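We drove out to Rirnby on 21/06/2019 for the open day at Ziltero, and I'm so glad we went, even though the parking was a field and my shoes have never quite recovered!

The part I'd been looking forward to was the teaching room, where people show the robots a job by steering the arms themselves. The job was bagging fruit, the kind of thing you or I do at the market while thinking about dinner. Our guide told us they had 1,378 tries saved so far (every one of them steered by a person), and that a new helper gets 60 practice runs before any are kept.
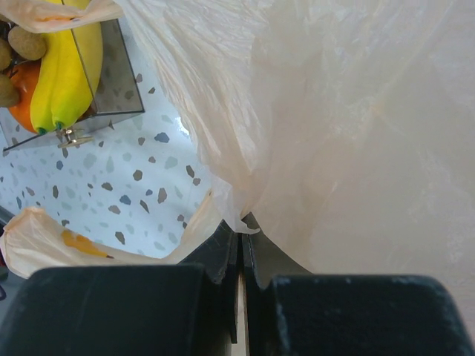
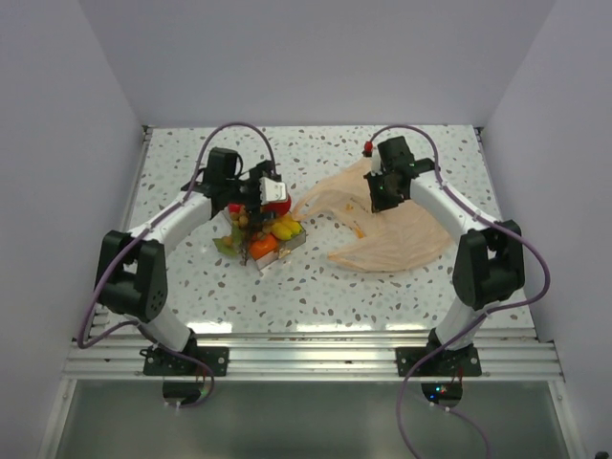
*Fruit and plastic bags at the Ziltero open day, Rirnby*

I got a turn at the controls later on, at a practice table by the door, and oh my, thin plastic is a stubborn thing to pick up when you can't feel it. I spent most of my go chasing one corner. The lady after me did much better, and I clapped for her.

Afterward we had coffee and plum cake at Tóth, just over the bridge, and talked about it all the way home. They're open again in February, and I've already put our names down.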